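Curved Needles and Long Threads: Bench Tips

Oct 29, 2020
Filed under: Needle and thread

I love a curved needle. I kept one stuck in a cork at the back of the drawer for years and only took it out for the odd sofa arm, and now I reach for it all the time! Anything you can't get your hand behind is a job for one: a split cushion that won't come off its frame, a burst seam on a stuffed toy, the end of a stuffed joint before it goes in the oven (keep a separate needle for the kitchen, please, and boil it). If you can only reach one side of the work, a curve will go in and come back out to meet you.

Holding it
Grip the needle in jaws, never in your fingertips. A pair of fine-nosed pliers will do, though proper needle holders with a cross-hatched grip are a joy and they lock shut. Take hold a little past the middle, towards the thread end. Right at the eye it wobbles, and too near the point you've nothing left to push with.

Going in
Point straight down into the work, then roll your wrist. Let the curve do the travelling. I used to shove mine forward like a straight needle and I bent two in one evening on Abílio Ramalho's footstool - he was very nice about it. When the tip shows on the other side, let go at the back and pick it up at the front, pulling it round on the same curve it went in by.

The other hand
You want a second pair of jaws in it. Tweezers are fine! One tool carries the needle, the other steadies the edge and then takes the needle or the thread across. It feels like eating with somebody else's cutlery for the first half hour. Practise on a bit of old foam, or a chicken thigh with the skin on if you're heading for the kitchen sort of sewing.

Thread
30 cm is plenty for a short split. I cut longer for cushions, and then I lay the slack out in one big open loop on the surface where I can see it. Pull through slowly and watch that loop shrink. If it catches, stop and go back for it with the tweezers. Dark thread on the first try, whatever colour the work is going to end up, so long as you can see it well (you can always unpick and do it again in cream). I buy mine from Marinho, on the 300 m reel, and it lasts me well over a year.

Spacing and tension
Same distance from the edge on both sides of the split, every stitch. Bring the two edges together until they touch and leave it there. A puckered seam has been pulled too hard, and it'll tear at the holes the first time anyone sits on it. For a long split I put one stitch in the middle first, then work out to each end.

Finishing
Wind the thread round the closed jaws twice, reach through for the short tail, draw it down flat. Then once more the other way. Hold the thread by the very tips of the jaws for this, and trim last, with a bit of tail left on.

Needle in the jaws, loose loop, tail to finish.
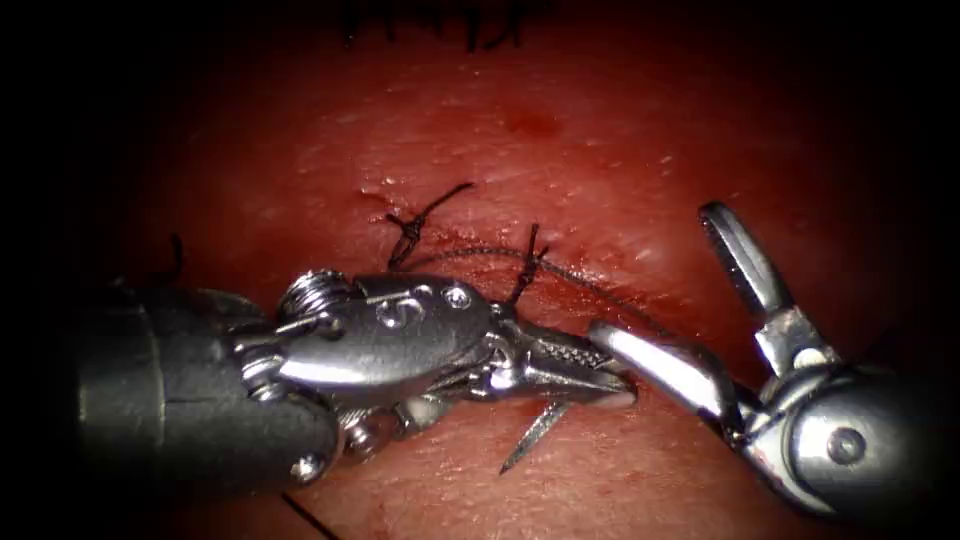
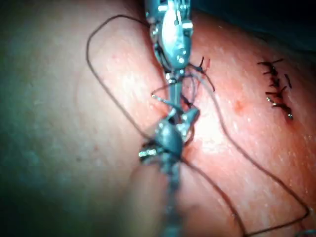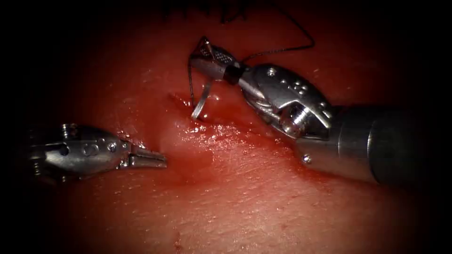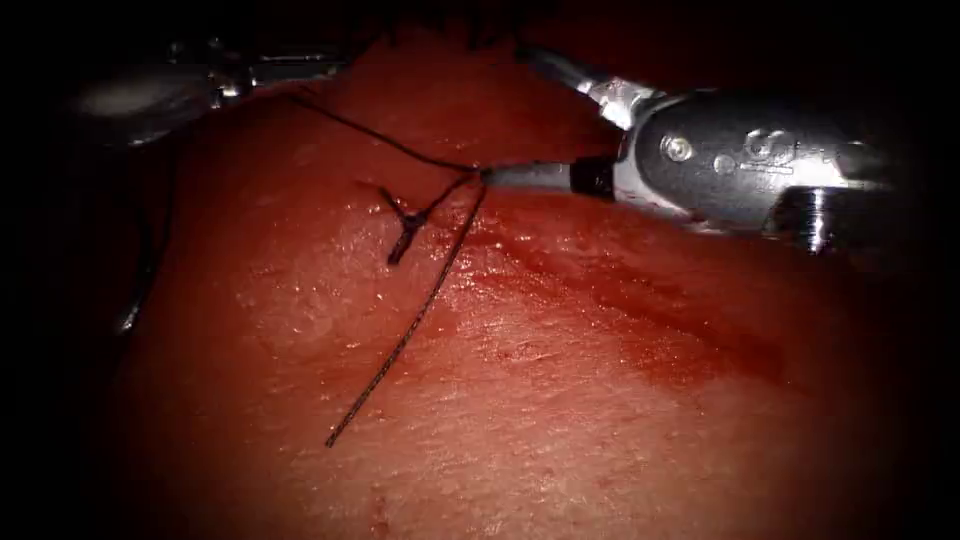
Henrique Patrício wrote in to say he agrees on everything except the length of thread. He cuts twice as much as I do and waxes it first, drawing it over a stub of candle, and since September he hasn't had a single knot in the wrong place. He also wants to know whether a curved needle can be sharpened. Yes, a few strokes on a fine stone, turning it as you go, and wipe it with an oily rag before it goes back in the cork.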